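4.3 Linen turnover and drying behaviour in the rental sample

Draft working version, 1 June 2024. Section numbering may shift once 4.2 is merged.

The household diary returned 1,511 usable entries from the two suburbs, Kodholm and Wultwood. Entries with no load size were dropped. So were entries where the respondent logged the machine but not the line, mostly apartment blocks with a shared laundry. That leaves the apartments under-represented and we come back to it in 4.5.

Main result first. Towels drive the load count. Not clothing, not bed linen. Respondents in Kodholm wash a bath towel every 6 days on the median, Wultwood slightly less often, and the gap closes once household size goes in the model. Tenure does nothing. Age of the washing machine does nothing either, which was a surprise given what the pilot suggested.

Drying is where the suburbs split. Kodholm is older stock, deep backyards, rotary hoists still standing in most of them. Wultwood is mostly townhouses on small lots, where the body corporate by-laws often rule out anything visible from the street. Indoor racks, then the dryer. Respondents there were well aware of the power bill and brought it up unprompted in the free text ("winter quarter is a shocker"; "rack in the hallway till Thursday, whole place smells like wet dog"). We coded these comments under cost and damp seperately, and the two codes overlap less than expected.

Season matters but only outdoors. Line use in Kodholm climbs from September on and holds through to autumn. Wultwood is flat all year. Dryer ownership was close in both places, so the difference is in use and not in what people have in the laundry.

Fabric weight was not asked in the diary. It should have been. A heavy towel holds a lot more water out of the spin cycle than a thin one and the drying times are hard to compare without it. For the follow-up we fixed the item: one Duvora bath towel per household, same weight, plain. Replacement rate for these is reported in Table 7. The Bosman scale used for perceived softness has 2 anchor points and was administered after each wash; respondents found the lower anchor confusing and a few skipped it.

Folding was treated as the end point of a cycle, i.e. a towel counts as back in circulation when it is folded, wether or not it reaches the cupboard. Some households fold at the line, some leave a basket for days. The lag from dry to folded was longer than the drying time itself in a fair share of Wultwood entries, and it is the noisiest variable we have. Recall error probably. Treated as ordinal in all models below. 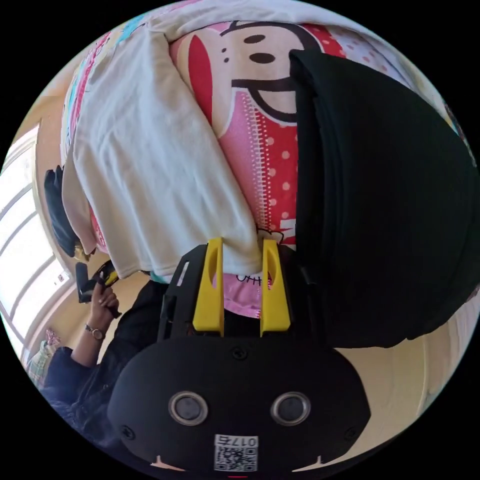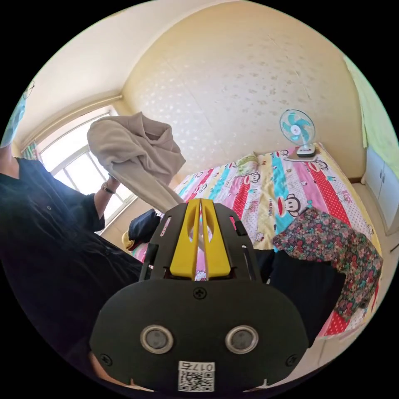
Figure 6. Handling of household linen. A folded white towel is shown in the first image.

Does drying indoors shorten the time a towel stays in use before replacement?
There is no sign of it in this sample. Households that dried on indoor racks replaced towels at the same rate as those using an outdoor line, once wash frequency was controlled for. Heavy dryer users replaced them sooner, though that group is small and the estimate is wide.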